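Sosden Community Pantry and Snack Shelf
Progress report to the Willum Fund
October 28, 2023

Hello again, and thank you for being so patient with me while I got this together! I know the spring report was mostly me talking about paperwork, so I'm happy to say this one is mostly about food, bags and boxes.

You'll remember that back in April the plan was to start sending out snack parcels to students and new arrivals in Sosden who don't have much of a kitchen where they live. The idea was simple enough: things you can eat straight from the bag, things that keep, and a few things that taste like home for people who are a long way from it. Your grant of $300 was for the first round of stock and the mailing costs, and I've stretched it further than I thought I would.

The packing is still happening at my place. I did look at a room over on the Gidey side of town, and it was lovely and bright, but they wanted a deposit and I'd rather put that money into noodles. So the big table in my main room is the packing table for now. I put a plaid cloth over it when I'm sorting (crumbs wipe off it so easily, I should have done it from the start) and everything gets laid out there before it goes in a box.

I save every shipping box that comes through the door. If the corners are good and the flaps still close, it gets used again, and I haven't bought a single new carton since summer. Tape is another story. I go through an amazing amount of tape.

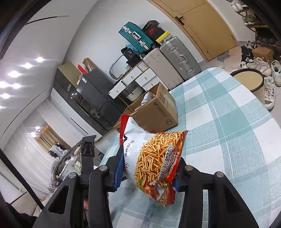 Crunchy things turned out to be the trickiest to pack. Anything fried and brittle wants to be at the top of the parcel with nothing heavy over it, and I learned that the hard way on the first batch, when one person wrote back to say her snacks had arrived as a kind of powder (she was very nice about it, and said she ate it with a spoon!). Now the order is cans and jars of sauce at the bottom, then rice crackers and dried fruit, then the light bags, with a sheet of crumpled paper before the flaps go down. I've had no complaints since.

I've also started checking dates properly. It used to be that I looked at a bag, thought "that seems fine" and moved on. Now anything with less than 2 months on it goes into a separate pile and gets handed out locally, where it will be eaten the same week. Labels in other languages slow me down a bit, and I've been adding a slip of paper to those parcels with the main allergens written out in English. Where I can't work out the ingredients, the bag doesn't go.

Where the money went: most of it on food, then postage, then tape and labels. I have the receipts in an envelope and will scan them for you next week. There's a little left over, enough for two more parcels if I keep them small.

What hasn't gone so well is storage. I live here too, and between the suitcases stacked against the wall and the shoes by the door there isn't a whole lot of room left for stock. I'd been hoping to keep four weeks of supplies on hand and I'm managing roughly half that. A tall set of shelves would fix most of it. The Nikholm store has a plain one that would fit, and I'd like to ask if the leftover money could go toward that instead of the last parcels. Totally fine if the answer is no!

Next up is the winter round. I want to add tea and instant soup, and ask people what they'd like before I shop this time. I'll send the receipts and the shopping list together so you can look at both.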